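OK so I drove 70 miles out past Gadine last night for the Leonid leftovers, thermos and all. Clouds until 1 am, then a big gap in the east!

Saw four meteors in an hour, which is fine by me for late November. One went right through the bowl of the Dipper – slow, kind of orange, left a little trail.
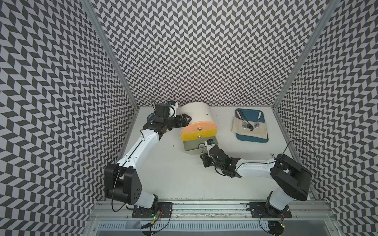

Two arms, lots of zigzags.

My old Trolen binoculars fogged up twice, so mostly I just lay on the hood and looked up. Orion was gorgeous by then.

Geminids next! Moon times are on my list for tonight, and I still need a warmer hat. Anyone else going out to Gadine for those?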